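4.2 Surface pattern and reported cleaning habits

The second part of the survey asked households in Brunton and Ralley what their main kitchen counter was made of, how it was patterned, and how often they wiped it down. Of the 316 households that returned the form, 266 answered every question in this part and are used below. The remaining forms were kept for the analysis of storage habits in Section 5.

Counters were sorted into plain and patterned groups from the respondent's own answer. We did not visit homes to check. A counter called "speckled" or "veined" went into the patterned group, and one called "one color" went into the plain group. Answers such as "normal" or "the usual kind" were followed up by phone, and in most cases the person could say more when asked what crumbs looked like on it. Dark veined stone came up often in the comments, mainly from Ralley, where many of the newer apartments were fitted out by the same builder. Figure 2 gives an idea of the type.
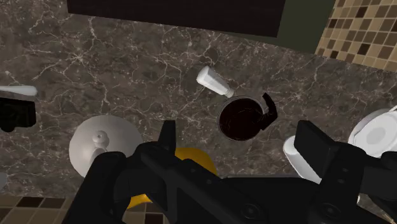

Preneo Working Group on Household Surfaces
Corresponding author, Section 4

Figure 2. Dark brown marble countertop with thin white and grey veins, rendered view from almost directly above.

Respondents with patterned counters reported wiping them less often than those with plain counters. The difference was largest for the midday wipe – the one most people skip when they are out at work – and small for the evening one. Forty-six respondents wrote that they cleaned by feel, running a hand over the counter to find grit. Most of these had a patterned surface, and several added that they only saw spills when the light was low and came from the side.

Lighting was a problem for us. The form asked whether the kitchen had a window but did not ask which way it faced, and two kitchens with the same counter may look very different at 4 p.m. The Nulavum pilot, run in May with a longer form, did include window direction, but the question was dropped after people left it blank.

Household size also matters. Larger households in our sample wiped more often whatever the surface, and they were more likely to have plain counters. When we compared only households of roughly the same size, the gap between the two groups became smaller but was still present in both towns. Renters and owners gave similar answers. The full breakdown is in Appendix B, together with the wording used in the follow-up calls.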